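Section 6: Setting up for a visit, demonstration or open day

This section covers use of the Sostus hand-held gripper at a demonstration bench, with members of the public present. Routine use by trained staff is covered in Section 4. Calibration is covered in Section 5 and is not repeated except where the demonstration procedure differs.

Revision approved by S. Perrin, Clorgate, 12 May 2024. Replaces the February issue of the same section.

6.1 Before you start

You will need:

Gripper, with fingertips fitted
Bench computer with Flekton installed, monitor and keyboard
Open box, no lid, with low walls
A set of small objects for sorting
Spare pair of fingertips
Lint-free cloth
Bench card (printed from Appendix C)

The demonstration is run by two people. The operator holds the gripper and does nothing else. The host talks to visitors, manages the queue and works the keyboard. Do not combine the two roles. If only one trained person is available, run the screen playback described in 6.7 and leave the gripper in its case.

Note: The host does not need to have completed operator training, but must have read 6.5 and 6.8.

6.2 Positioning the bench

1. Choose a bench against a wall or an upright panel. Visitors should be able to stand on one side only.

2. Place the monitor at one end of the bench and angle it towards the visitors' side. Check it from standing height and from child height. Overhead lights reflect strongly in glossy screens and may hide the status line.

3. Place the computer at the other end. Leave a hand's width between the case and the wall for ventilation.

4. Keep the middle of the bench free for the box and the objects. This is the working area.

5. Run all power leads along the back of the bench. Coil any excess and tie it. Leads must not cross the working area or hang over the front edge.

6. Put a clip on any lead that lifts off the bench surface.

CAUTION: Do not plug a kettle, heater or vacuum cleaner into the same power rail as the bench computer. A voltage dip during recording will close the session without saving it.

7. Mark a standing line on the floor with tape. Visitors remain behind it until invited forward by the host.

6.3 Starting the software

1. Switch on the computer and wait for the desktop to load.

2. Connect the gripper. Flekton should detect it within a few seconds. If it does not, see 6.9.

3. Open Flekton and select Demonstration from the profile list. Do not use the Standard profile. The Demonstration profile disables upload, hides file paths and limits each session to 14 minutes.

4. Enter the site code. For visits at the Sarmiento building this is 2881. For visits elsewhere, use the code on the booking sheet.

5. Check that the status line reads Ready and that the camera view is live.

6. Open and close the gripper fully, twice. The opening bar on the screen should travel from one end to the other without sticking.

Note: If the bar stops short of either end, repeat the travel check in 5.3. Do not attempt a full recalibration while visitors are present.

6.4 Preparing the objects

The object set supplied with the demonstration kit is adequate for most groups. Local items may be added under the following conditions.

1. No item may be wider than the open gap between the fingertips.

2. No glass, no liquids, no food and nothing with a blade or point.

3. Include a mixture of hard and soft items. Soft items show the grip closing gradually; hard items show it stopping.

4. Include at least one item in flexible packaging. Packets are the most common cause of a missed grip and visitors usually ask about them.

5. For groups with children under three, remove every small item from the bench, including the spares.

Wipe hard objects with a damp cloth between groups and dry them before use. Grease from hands transfers to the fingertip pads and reduces grip.

6.5 Briefing the visitors

The host reads the following aloud before each demonstration. It may be reworded but no point may be left out.

The gripper is worked by hand. It has no motor and will not move unless the operator moves it.

The camera is running. It looks forward over the fingertips. Please stay behind the line unless you are happy for your hands to be recorded.

Nothing recorded today leaves this computer.

Please do not reach into the working area while the operator is holding the gripper.

Visitors who prefer not to be recorded should be asked to stand behind the operator. They do not need to give a reason.

6.6 Running the demonstration

1. The operator takes up the gripper, holds it level and points it at the working area.

2. The host presses the space bar. The status line changes to Recording.

3. The operator holds still for a slow count of three. This gives the tracker a fixed starting point.

4. The operator moves to the first object at a steady pace. Approach from above or slightly to one side. Quick movement blurs the camera view and is the usual reason for a rejected session.

5. Close the fingertips until the object is held, then lift. Do not squeeze further once the object is clear of the bench.
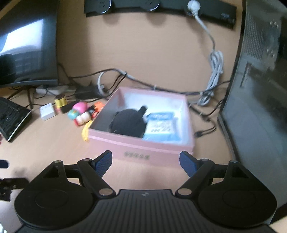
6. Carry the object over the wall of the box, lower it and release. Do not drop it from above rim height. Items that bounce out may be picked up again within the same session.

7. Return to the starting position before going to the next object. With a restless group, every second return may be left out. The session will still be accepted, though the playback is harder to follow.

8. After the last object, hold still for a further count of three. The host presses the space bar again.

9. Wait for Saved to appear before putting the gripper down.

CAUTION: Keep fingers away from the side links while the gripper is closing. The joints can pinch. This applies particularly when handing the gripper to another person.

Letting visitors try

Visitors aged 14 and over may use the gripper at the host's discretion. Start a new session for each visitor. The operator stands beside the visitor with one hand free and remains responsible for the equipment throughout. Remove the objects that proved difficult earlier in the day, or leave them until the visitor has managed an easier one.

Do not correct a visitor's grip during recording. Wait until the session has been saved.

6.7 Showing the playback

1. Select the most recent session in the list and press Enter.

2. The camera view is shown on the left of the screen. The path of the gripper is shown on the right as a line, with the opening width beneath it.

3. Pause at the point where the opening width levels off. This is where the fingertips met the object.

4. Compare one hard and one soft item if time allows.

Playback runs at half speed in the Demonstration profile. To run it at full speed, press F. Full speed is not recommended on large monitors, as some visitors find the movement of the camera view unpleasant.

A stored session, number 1438, is included with the profile for use when the gripper is not available. It cannot be deleted by the host.

6.8 Stopping in an emergency

1. The operator lowers the gripper to the bench and lets go.

2. The host presses Escape. Recording stops and the session is discarded.

3. If there is any smell of burning, or a lead has been damaged, switch off at the wall. Do not switch off at the rail.

4. Move visitors away from the bench.

5. Record the incident on the back of the bench card, including the time and the profile in use.

6.9 Faults likely to occur during a visit

Gripper not detected
Disconnect, wait ten seconds and reconnect to the same port. If this fails, restart Flekton. Changing ports during a visit is permitted but the travel check in 6.3 must be repeated.

Status line reads Tracking Lost
The camera has been covered, or has been moved too quickly. Hold the gripper still and pointing at the working area until Ready returns. Bare benches cause this fault more often than cluttered ones. Placing a few objects beside the box usually clears it.

Objects slip from the fingertips
Wipe both pads with the dry cloth. If slipping continues, fit the spare pair as described in 3.6. Pads must be changed in pairs.

Fingertips close unevenly
Stop using the gripper. Check that the pivot caps on both sides are fully seated. Do not tighten them with tools at the bench.

Session rejected after saving
Usually caused by a missing hold at the start or end. The recording can still be played back but will be marked with a grey bar. For demonstration purposes this does not matter.

Screen freezes during playback
Press Escape once and wait. Pressing it repeatedly closes the profile and the site code must be entered again.

6.10 Closing down

1. Select End of Day from the Demonstration menu. All sessions recorded under the profile are erased. This takes about 2 minutes after a full day.

2. Confirm that the session list shows only the stored session.

3. Disconnect the gripper and return it to its case with the fingertips open. Storing it closed marks the pads.

4. Count the objects back into their bag against the kit list.

5. Shut down the computer before switching off at the wall.

6. Lift the floor tape. Tape left down overnight can pull up the finish.

7. Sign the bench card and send it to S. Perrin with the booking sheet.

Note: If the equipment is to be used the following day for ordinary work, change the profile back to Standard before shutting down. Work recorded under the Demonstration profile cannot be recovered after End of Day has been run.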